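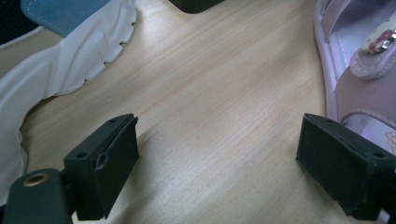 Show It With Your Hands

By Ditte Briem
Nov 2, 2024

There are two common ways to show a robot a task. In one, a person sits at a set of controls and drives the robot's arms from a few feet away. In the other, the robot stays out of it. The person picks up a pair of grippers, does the job, and the recordings go to the robot later. I have done both for pay, and I think most household tasks should be taught the second way.

My first job in this line was at Gamness, where we worked by remote control. I spent 11 weeks learning to drive two arms well enough to fold a towel. My towels were fine in the end, but they were slow, and so were the recordings. A robot trained on them would have learned my pauses along with my folds. I stopped before every grasp to check my depth on the screen, and that habit got into everything I recorded.

Shoes are a good test of the difference. A sneaker is soft in one place and stiff in another. A sandal has straps that can fold under if you come in from the wrong side. Anyone who has put shoes away knows how to deal with this without thinking, and with a gripper in each hand most of that knowledge still comes through. You tilt the shoe, you feel the sole catch, you adjust.

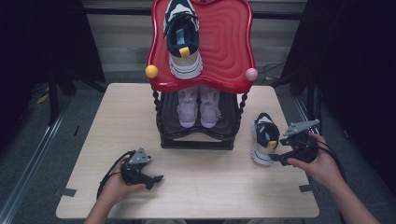

Sneakers and a two-tier rack, with a hand-held gripper in each hand.

Abeysekara, who ran the remote stations at Nevetti, disagrees with me, and his argument is a fair one. A person's arm can reach places a robot's arm can't. If I twist my wrist around the post of a rack, the robot may have no way to copy it, and the recording is wasted. With remote control, whatever you record is something the machine has already done. He would take 90 of those over 900 done by hand.

I grant him the point about reach. It can be handled with rules, though. On the Flekwood project we kept our elbows low, stayed on one side of the table and threw out any take where the wrist turned too far. New people picked that up in 2 days - a lot less than my 11 weeks.

I would keep remote control for heavy loads, for anything sharp or hot, and for fixing the mistakes a trained robot keeps making. For shoes, dishes and laundry, I would hand people the grippers and pay them properly for the work. It is tiring on the forearms, and shifts should be shorter than they are.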